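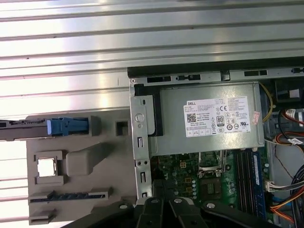
Open day at Okimthorpe: a morning inside the football club

30 Jul 2018

I have followed Okimthorpe for most of my life and had never been past the ticket windows on a day without a game. So when the club opened the whole place up before the new season, I was in line early, and I loved every minute of it.

First stop was the home locker room. It's smaller than you'd think! The benches are narrow, the hooks are low, and the whiteboard still had arrows on it from a preseason walkthrough (wiped clean enough that we couldn't steal any secrets, sadly). Next door is the treatment room, where one of the physical therapists let the kids try the balance boards. Plenty of the dads had a go too, with mixed results.

Then we went down the tunnel in groups of 27. You come out by the dugouts and the main stand just rises up in front of you. Capacity is 2053 these days, and even empty it feels like a proper ground. The grass was perfect - the groundskeeper said it was reseeded in May and that January is the month that keeps him up at night, when the far corner gets no sun at all.

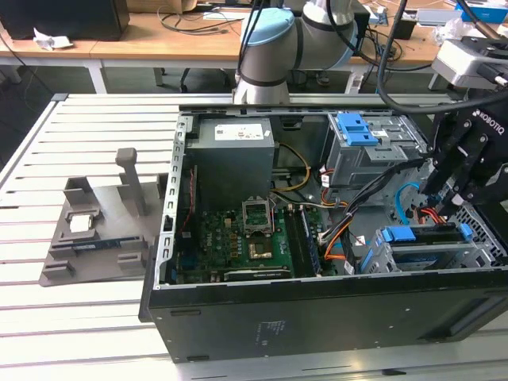

After that came the part I'd been waiting for, a full hour of open training. The new back line worked on stepping up together, over and over, and you could hear every shout. The big signing from Vidal looks sharp and strikes the ball beautifully with either foot. The left back who came over from Wanis is going to be a fan favorite, I can feel it. He never stopped running, then signed shirts along the rail for ages.

The stadium announcer gave the crowd over the speakers as 1477, which got a big cheer. Last season there were league games that drew less than that. Food lines were long by noon and the burger stand ran out of onions, but the lemonade was good and cold.

I finished up in the little museum under the east stand. Go for the old match programs, and for the scarf from the cup run, still muddy at one end. It was free, though I put a few dollars in the jar for the youth teams.

Gotis are the visitors for the opener. I bought my ticket on the way out - row F, right behind the dugout.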